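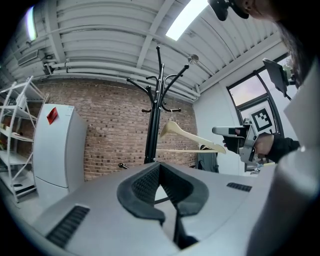
The Ornbridge is the DJ headphone we kept coming back to while we were putting this year's range together, and if you play out even a couple of times in a season we think you'll understand why after one long set with it. It's a closed-back pair with a swiveling left cup, made for people who cue with one ear and listen to the room with the other, and it puts up with being pulled on and off all night. It also hangs well, which sounds like a small thing until you've sat on a pair. The wide headband sits nicely over a rounded knob end, like the ones on the curved arms of a tall black coat rack, and the pads keep their shape far better hanging up than squashed in the bottom of a record bag.

Bivden has been making headphones for drum'n'bass, jungle and garage DJs for ten years now, and the Ornbridge takes over from our old Millet model. Plenty of you wrote to us about the Millet (thank you, we read every one!) and most of you wanted the same two things: a kick you can pick out when the monitors are already shouting, and a cable you can change without a soldering iron. You've got both.

How it sounds

We tuned the low end to be firm and quick. At 174 BPM a bass line that hangs around too long turns into soup, and you can't hear whether your incoming break is a hair early or a hair late. The snare has a bit of lift so that it cuts through when you only have one cup on, and the very top is kept gentle, which your ears will be grateful for on the ride home. Are they the pair to mix down an album on? Probably not, and we'd point you toward something open-backed for that, but for cueing, practicing and digging through a stack of new promos they're a real pleasure.

What's in the box

Ornbridge headphones
Coiled cable with a locking plug
Straight cable for home listening
Screw-on quarter-inch adapter
Soft drawstring bag
One spare pair of ear pads

Pads, cables and spare parts

Every part that wears out can be bought on its own, and we plan to keep it that way. The pads twist off with a quarter turn to the left, and the cable unlocks the same way. If you play most weeks, change the pads once a year, or sooner if they start to feel thin at the front edge. Wipe them with a slightly damp cloth after a sweaty night and let them air before they go back in the bag. Please don't use alcohol wipes on them, however tempting it is after a festival, as they dry out the covering and it will crack along the seam.

Keep them somewhere you can grab them on the way out of the door, too. A coat stand does the job if you don't have a proper headphone hook, and the shorter curled hooks lower down are handy for the cables. 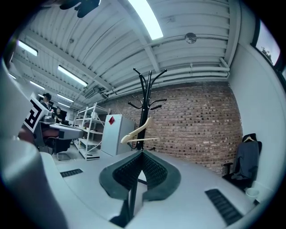 Celtusham edition

For the Celtusham all-nighter we made a special run of 1,000 pairs with a dark red headband and a longer coiled cable. The sound is exactly the same as the standard Ornbridge, so choose whichever color makes you happy. Each pair is numbered inside the left cup, and 400 of them are being held back for people who joined our mailing list before the end of March. If that's you, look for the code at the bottom of your last newsletter and enter it at checkout.

Ordering and returns

Orders placed before noon go out the same day. If the fit isn't right for you, send them back within 30 days with the pads and both cables and we'll refund you in full, postage included. Glasses wearers, do try them for a full evening before you decide, because the headband loosens up a little with use.

Standard edition: in stock
Celtusham edition: limited stock
Spare pads and cables: in stock

Page last updated 26/07/2021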